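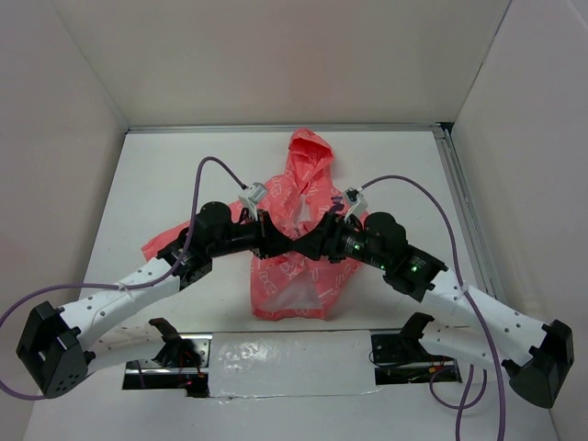
Regional parties and the state: notes for session 2

A regional party is one that seeks votes mainly in one part of a country and presents itself as speaking for that part. Some want independence, some want more powers within the existing state, and many have members who hold both views. The label on the outside does not settle the matter. A coral-red raincoat covered in lettering, creased so that the words break up in the folds, gives a fair idea of how many party programmes read on this point: there is plenty of text, but it is hard to get one complete statement out of it. In the seminar we will use the Pereyra programme, which mentions autonomy often and defines it once, in a footnote.

Terms to know

Devolution: powers are passed down by the central parliament, which can in law take them back.
Federation: powers are divided by a constitution, and neither level can change the division alone.
Secession: part of a state leaves to form a new one or to join another.

Keep these apart in your essays. Last year several people wrote "federal" when they meant "devolved" and lost marks for it.

Why leaders deny it

A head of a regional government may say that there is no demand for independence. This can be a report of opinion, a signal to the centre before budget talks, or an attempt to isolate a rival. Leiva treats the three as separate kinds of statement. Tsegaye thinks they cannot be separated in practice. Read both extracts in the pack and note which one deals better with statements made during a campaign. 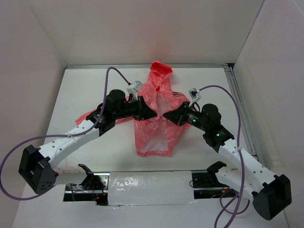 Case for discussion: Clendum

The Clendum regional assembly debated a motion on a referendum in March. The text was amended twice before the vote, and the word "independence" was replaced with "future status". Consider who gained from the change.

Reading

Trinidad Leiva, "Speaking for the Region", extract in pack
Tsion Tsegaye, "Demand and Denial", extract in pack

Written work

A commentary of 385 words on one of the extracts, plus a summary of no more than 200 words of the Clendum debate. Hand both in by 4 May 2026.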